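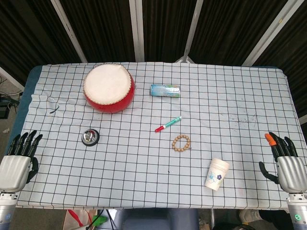
A red drum, a marker pen and a wooden bead bracelet on a checked cloth.

The drum was the first thing I bought in Trarudville, and I did not need it. I was looking for a kettle. It stood on the lower shelf of a second-hand shop near the river, between a stack of soup plates and a box of single gloves, and it was so red and so shiny that I picked it up before I had looked at anything else. The head is white and lets a little light through. Small silver tacks hold it to the shell all the way round. I tapped it once with one finger, and a man at the back of the shop said, without looking up, that it cost 200 and he would not go lower.

The man was Vilém Kuruc, and I came to know him quite well that winter. He had kept the shop for 33 years. Before that it belonged to a family called Kratochvíl, whose name is still on the glass over the door, because Kuruc thinks it is a good name and that painting a new one would be a waste of paint. He sells what people bring him. He does not sell clothes, and he does not sell anything with a motor, but the rest of life passes over his counter in small pieces.

I had moved in February from Surotton, where I lived in a furnished flat and owned almost nothing. The new place had two rooms, a stove and a long table painted blue, which the last tenant had left behind. For some weeks it was the only surface I had. I ate there and wrote there, and in the evenings I put on it whatever I had brought home that day. A white cloth with thin black squares came later, also from Kuruc. It is too short for the table, so on one side the blue shows, and it will not lie flat however long I iron it. I have stopped ironing it.

My mother would have called these things dust catchers. In her house every object had work to do. When a thing had no more work, it went to the cellar, and after the cellar it went to a cousin. I grew up believing that this was simply what order meant. So it was with a little shame that I began to keep small things on the table, and to move them from one square of the cloth to another, in the way some people play patience.

There is the bracelet, for example. It is made of round beads of light brown wood, and I do not wear it. It came in a paper bag with some buttons I wanted, and when I took it back to the shop, Kuruc said that he had sold me the bag, so the bracelet was mine. I like how it behaves on a table. You let it go and it makes a loose ring, never the same ring twice. On bad days I pull the beads through my fingers while I wait for the water to boil (I did find a kettle in the end, in an ordinary supermarket).

The tube has a printed pattern in light blue, teal and white, with a darker blue cap, and it rolls if the floor shakes. A neighbour gave it to me with biscuits in it. They were gone in one evening. I have tried since then to decide what should live in it: pencils, dry beans, the spare key. For the moment it holds receipts, and I know already that I will forget they are there.

The marker pen is the only one of the four that works for its living. It is white and green with a red cap, and I use it to write dates on jars. I mention it because it taught me something about how a collection behaves. I never chose the pen. I put it down one evening beside the drum, only for a minute, and by the next morning it belonged there. When I moved it to the drawer the cloth looked wrong to me. I brought it back.

I asked Kuruc once whether his customers buy things in order to use them. He thought about it for some time while he wrapped a sugar bowl. Then he told me about a woman from Pamodham who came every month by the early train and bought one object, always smaller than her hand. He kept a record of what she took, in the same exercise book where he wrote down the gas bill. The last number beside her name was 194. She had never told him where she put them, and he had never asked, although he admitted that he would like very much to see her shelves.

I would also like to see them. I imagine that she has a system, by colour perhaps, or by year. I have none, and my table is small. When something new arrives, something else must go back to the shop, and Kuruc gives me half the price and complains about the scratches. A brass frog went that way, and a glass lemon which I miss. I have offered the drum only once, in the spring, when the rent went up to 700 and I walked through the rooms looking for what I could do without. He turned it round, pressed the head with his thumb and put it back in my arms. He said that drums were difficult to sell.

I do not believe that this was true. The week after, there were two others on his lower shelf, both brown, and by the end of the month both were sold.

I still cannot play it. The child upstairs can, a little, and comes down at four o'clock when her father allows it. She takes the drum to the floor, under the table, where she says the sound is better. Afterwards she puts it back at the corner of the cloth – with great care, and always a few squares away from the place where I had it.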